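Memoria de la visita al laboratorio de Satier

En febrero fuimos once compañeros a la jornada de puertas abiertas de Satier, y la verdad es que volvimos encantados (y con bastante hambre, porque la charla se alargó hasta las 2). Nos recibió Linnea Holmgren, con muchísima paciencia para nuestras preguntas. 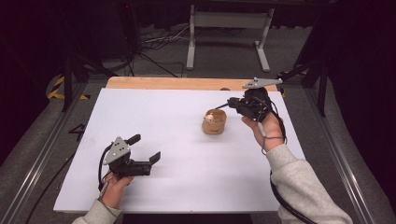
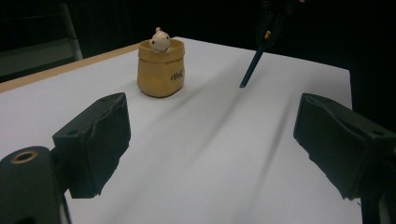

Lo que más nos interesaba para el trabajo era entender cómo se enseña una tarea con pinzas de mano. Chun-yin preguntó por qué usaban objetos tan pequeños, y Linnea nos explicó que obligan a apuntar bien. Un lápiz azul oscuro sujeto en diagonal, con la punta justo encima de la mesa, parece poca cosa, ¡pero hay que tener pulso! Lo mismo pasa con el vasito de papel kraft y la bolita blanca de dentro, con el dedo de la pinza casi rozando el borde.

Ustyna tomó casi todas las notas, y de ellas sale el apartado siguiente, dedicado a los tipos de pinza.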